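Plader flat-packed cartons, single wall
Sold in packs of 11

We were not in a hurry to stock another brown box. Most of them are the same board with a different name on the bundle, and the claims on the wrapper (extra strong, folds itself, and so on) rarely last past the first shift. We took a batch of the Plader in November and have kept it on, with reservations.

What it is: a plain tan corrugated carton, delivered flat, four flaps top and bottom. No print. You need your own tape.

What it isn't: double wall. The maker calls it "suitable for heavy goods". We wouldn't put a stack of books in it, whatever the wrapper says. Clothes, cables, small parts in bags, fine.

Creases are decent on most of them. In our batch 2 came with the score line off and had to be bent over a table edge. Javiera Montecinos in the Prastville packing room says she'd still pick it over the Jorker, which is cheaper and feels it.

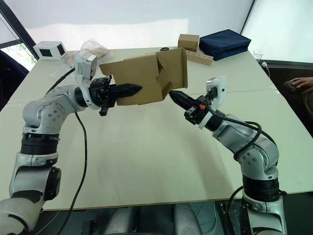
Carton part way through folding, flaps not yet squared up.

Pack weight: around 69 oz
Storage: flat and dry, away from outside walls
Returns: unopened bundles only
Order code: 166

"Reusable" is the maker's word. Check the corners before you believe it.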